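Stougaard Students to Show Kitchen-Task Robotics Project in July

STOUGAARD – Students in the robotics club at Stougaard Technical College will present their work on household robot skills at an open lab in July, the college announced. The event is free and starts at 5 p.m. in the club's workshop in the Rendon Building.

The club has spent the spring term recording demonstrations of everyday kitchen jobs. Students carry out each job by hand with a gripper tool, and the recordings are used to train a control program for a robot arm. The project is called Kisach, and it is open to students from every program at the college, including those with no background in programming.

By the end of the term the club had 178 recorded demonstrations that met its own standard for use. Recordings with a dropped item or a long pause were set aside. Members work in pairs, with one student handling the gripper and the other keeping the log and resetting the table.

"Most of the work is repetition," said Aleksi Saarinen, the instructor who advises the club. "Students come in wanting to write code, and they end up spending a lot of time on where the plate goes and how the tool is held. They learn quickly that a sloppy recording costs them later."

The tasks are built from ordinary kitchen items. The club chose them so that visitors would know right away what a good result looks like, and so that new members could start recording in their first session.
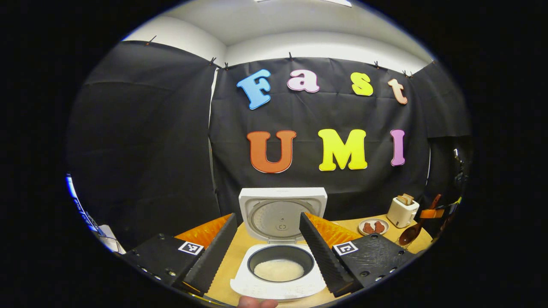 The kitchen task table at the Stougaard robotics club, with an open rice cooker between the fingers of a hand-held gripper and a toaster and plate to the right.

Cellora, a local equipment supplier, provided a grant for the project. The money paid for replacement parts and for 2 workstations that the club uses to sort and process its recordings. The college provides the workshop space and staff time.

At the open lab, students will explain how a recording is made and checked, and visitors age 12 and up may try the gripper under supervision. Teams will also show short talks on what they changed during the term – table layout, lighting and the order of steps all went through several versions.

"We want people to see the ordinary part of it," Saarinen said. "There is a lot of setting up and putting back."

The club will take new members in the fall. No application is needed, and students may join at any point in the first 5 weeks of the term. Sign-up sheets will be available at the open lab and at the Rendon Building front desk.

Media wishing to attend should contact the Stougaard Technical College communications office.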